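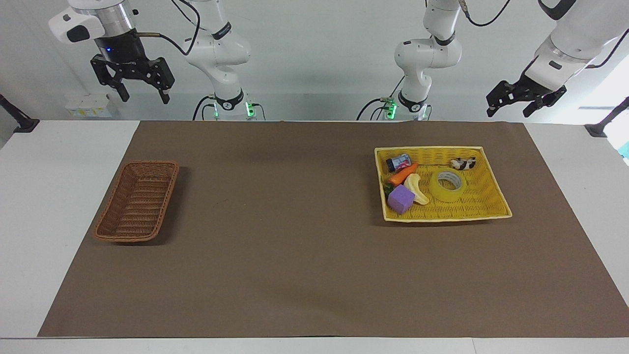
Baskets are back on the kitchen table, and the shops in Larkbridge have noticed. Podel, a homewares store with a small workroom upstairs, sold 111 woven trays in June, most of them for under $50.

Wicker still leads. Brown is the steady seller, with yellow close behind. Shallow trays suit keys, clips and other small things that get picked up daily. Deeper baskets do better with bread or mail.

Ahonen, the store's main supplier, delivers every Wednesday at 9.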